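洞穴里的水从哪里来，又到哪里去

在山里走路，有时会碰到一条小溪，流着流着就不见了。地上没有水坝，也没有池塘，溪水就从一堆石头中间钻了下去。再走几公里，到了山脚，石壁底下又冒出一股很大的泉水。

这两处水可能是同一条水。它在地下走了一段路，走的就是洞穴。

研究洞穴的人很想知道水在地下是怎么走的。这篇文章讲的就是他们用什么办法弄清楚。

石头怎么会被水溶掉

大多数大洞穴都长在石灰岩里。石灰岩是一种常见的石头，很多是由古代海洋里的贝壳、珊瑚和细小生物的壳堆积起来，压紧以后变成的。有时在洞壁上还能看到贝壳的形状，那就是化石。

雨水从空中落下来的时候，会带上一点二氧化碳。二氧化碳就是我们呼出来的那种气体，汽水里的泡泡也是它。雨水渗进泥土，又从泥土里带走更多的二氧化碳，变得有一点点酸。这种酸比醋弱得多，喝到嘴里也尝不出来，但是它能慢慢溶掉石灰岩。

石灰岩里本来就有裂缝。带点酸的水沿着裂缝往下走，把裂缝一点一点变宽。先是能塞进一张纸，后来能伸进一只手，再后来人就能钻过去了。从一条细缝变成人能走的通道，需要很多很多年，常常是几万年，甚至更久。

通道变大以后，水流得更快，还会带着沙子和小石子一起走。沙子磨着洞底和洞壁，像砂纸一样，洞就又大了一些。

水在地下走的路

地下的水跟地面上的水一样，总是往低处流。不过它不一定走直路。遇到一层溶不动的石头，它就绕开；遇到一条竖着的大裂缝，它就掉下去，变成地下瀑布。

水钻进地下的地方叫落水洞，也有人叫它消水洞。水重新出来的地方叫出水口，就是我们平时说的泉。

从落水洞到出水口，中间可能只有一条通道，也可能有很多条。几条小水流会在地下汇合，变成一条地下河。有时候正好反过来，一条水流分成两股，从山的两边出来。站在地面上是看不出来的。

有一座叫托尔瑟姆（Toltham）的山就是这样。山顶的草地上有好几个落水洞，山的东边有一个泉，叫贝斯比泉（Besby），西边也有一个泉，叫阿扎尔泉（Azar）。山下的村民一直以为，山顶的水都流到贝斯比泉去了，因为那边的泉离山顶最近，看上去也最顺路。

后来有人做了一次试验，才知道不全是这样。

给水染上颜色

要知道水流到哪里去，最直接的办法是给它做个记号。

最早的时候，人们往落水洞里扔过各种东西，比如谷壳、木屑，然后到泉水边去等。这个办法有毛病。谷壳会卡在石缝里，木屑会漂到某个水潭里转圈，再也出不来。等的人等了很久，什么都没看见，也不能说水就不通。

现在常用的是染料，叫示踪剂。“踪”就是踪迹，“示”就是显示，合起来就是让踪迹显示出来的东西。示踪剂溶在水里，水能去的地方它都能去。有一种常用的示踪剂叫荧光素，放在水里是鲜亮的黄绿色，只要很少一点就能看出来。按规定的用量使用，它对鱼、虾和喝水的人都没有害处。
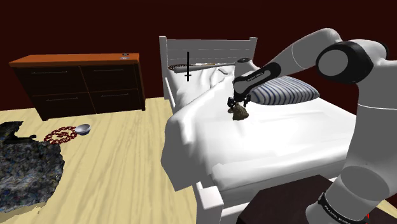
托尔瑟姆山的试验是在三月做的。那时候山上的雪刚化，水比较多，流得也快。探洞的人把溶好的荧光素倒进山顶最大的一个落水洞，这个洞叫贾斯特姆洞（Justum）。另外几组人守在山脚的两个泉边。

不过光靠眼睛看是不够的。染料在地下会被大量的水冲淡，到了泉口，颜色可能淡得谁也看不出来。所以他们还用了两样东西。

第一样是一小袋活性炭。活性炭是一种有很多细孔的黑色颗粒，鱼缸的过滤器里就有。把它装进纱网袋，绑在泉水里的石头上，染料流过的时候会被它吸住。过几天把袋子取回来，在实验室里把染料洗出来，就能测到。

第二样是荧光计。这是一种仪器，能发出一种光照着水，再测量水里有没有荧光素发出来的光。眼睛看不到的一丁点染料，它也能测出来。

结果怎么样

十二个小时以后，西边阿扎尔泉的荧光计有了反应，数字开始往上走。又过了一阵，水里看得出一点淡淡的绿色。

东边的贝斯比泉一直没有动静。活性炭袋子取回来检查，里面也没有荧光素。

这说明贾斯特姆洞的水是往西流的，跟村民原来想的相反。接着，探洞的人又试了另外两个小落水洞，那两个洞的水才是流到贝斯比泉的。原来托尔瑟姆山的肚子里有一道看不见的分界线，线这边的水往东，线那边的水往西。

地面上也有这样的分界线，叫分水岭，一般就是山脊。地下的分水岭不一定跟山脊在同一个位置，这是洞穴地区很特别的地方。

怎么知道水有多少

知道水往哪里流以后，还要知道流了多少。每秒钟流过的水的多少，叫流量。

小水流可以用桶来量。把桶放在水流下面接水，用秒表记下接满一桶要多长时间。假如桶能装12升水，四秒钟接满，那么流量就是每秒三升。这个办法在家里用水龙头也能试，接下来的水记得留着浇花。

大一点的水流用桶接不住，就要先量出水有多宽、多深，再量水流得有多快。把宽、深和速度乘起来，就得到流量。水在中间流得快，在两边流得慢，所以要在好几个地方量，再算平均数。

贾斯特姆洞口的水，在试验那天是每秒82升，阿扎尔泉的水是每秒300升。泉口的水比洞口多得多，这就告诉我们，还有别的水在地下加了进来。那些水可能来自别的落水洞，也可能是雨水从整片山坡上慢慢渗下去的。

如果反过来，洞口的水多，泉口的水少，那就要去找一找，看看水是不是还从别的地方出来了。

洞里的水位会变

下大雨以后，洞里的水会涨。地面上的河有宽宽的河滩，水多了可以往两边漫。洞里的通道两边都是石头，水没有地方去，只能往上涨，而且涨得很快。平时干干的通道，可能很短的时间就被水灌满。

探洞的人进洞以前一定要看天气预报。要看的不光是洞口的天气，还有整座山的天气，山那边下的雨，也会流到洞里来。进了洞，他们还会看洞壁上的痕迹。如果头顶的石缝里夹着树叶和小树枝，就说明水曾经涨到过那么高，在这样的地方不能久留。

有些通道一年到头都灌满水，叫做水淹通道。普通的探洞者到这里就要往回走，只有受过专门训练的洞穴潜水员才能继续。贾斯特姆洞在119米深的地方就有一段这样的通道，水很清，但是看不到对面。它通到哪里，现在还没有人画在地图上。

为什么要弄清楚这些

很多地方的人喝的就是泉水。水在泥土和沙子里慢慢渗，脏东西会被挡住一部分。在洞穴里，水是沿着通道跑的，中间没有什么东西过滤。山顶的人往落水洞里倒垃圾，山脚的人很快就可能喝到脏水。

以前托尔瑟姆山上有人把旧轮胎和坏掉的农具扔进落水洞，觉得扔进去就没有了。做完试验以后，西边的村子才知道，那个洞连着自己的水源。现在贾斯特姆洞周围围了一圈栅栏，旁边立着一块牌子，上面画着从洞口到阿扎尔泉的箭头。

洞里还住着一些动物，有的小虾和小虫子一辈子都在黑暗里，身体是白色的，没有眼睛。水脏了，它们没有办法搬到别处去。

几个词的意思

石灰岩：能被带点酸的水慢慢溶掉的石头，大多数大洞穴长在里面。

落水洞：地面上的水钻进地下的地方。

示踪剂：放进水里，用来追踪水流方向的东西。

流量：每秒钟流过多少水。

分水岭：把水分到两边去的界线，地面上有，地下也有。

如果你家附近有石灰岩山，可以跟大人一起去找找泉水，下雨前看一次，下雨后再看一次，比较水的多少和清浊。看泉水在外面看就行，不要自己钻进洞里。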